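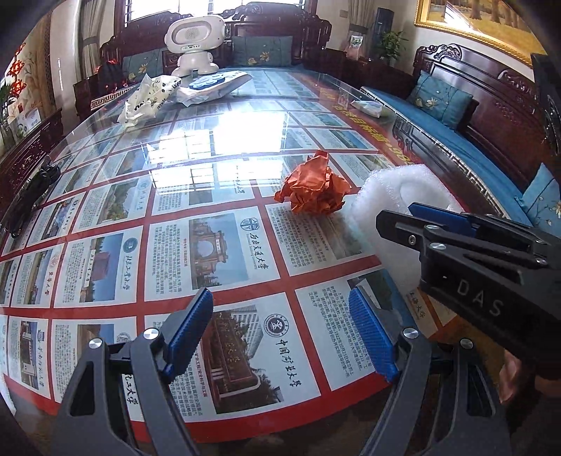

How to Stretch Tight Leather Loafers at Home

New loafers often pinch across the toes for the first few weeks. You can fix most of it in a couple of evenings. I did this on a pair of Obi penny loafers, size 9.

1. Put on thick wool socks and work your feet into the shoes.

2. Rub a little leather conditioner over the tight spots. I use Vekus, the 100 ml bottle – a dab the size of a pea per shoe.

3. Walk indoors until the leather feels softer. Stop if your heels start to rub.

4. Stuff the toes with rolled socks and leave the shoes overnight.

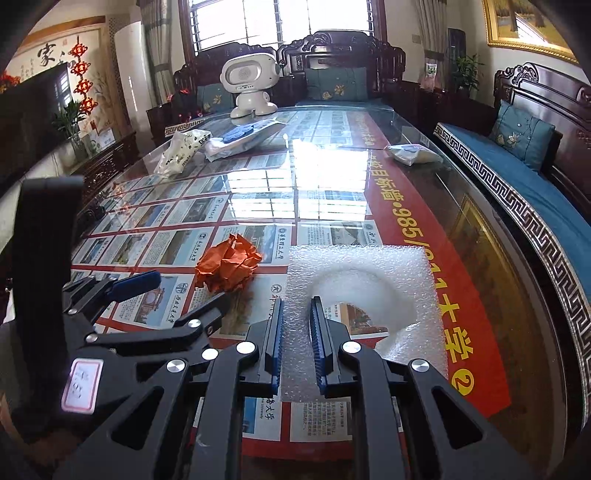

Long table with a glass top, poster underneath

5. Try them on in the morning with thin socks. Repeat if they still pinch.

Don't use a hair dryer on patent leather. For suede, skip the conditioner and use a wooden shoe stretcher, turned half a turn at a time.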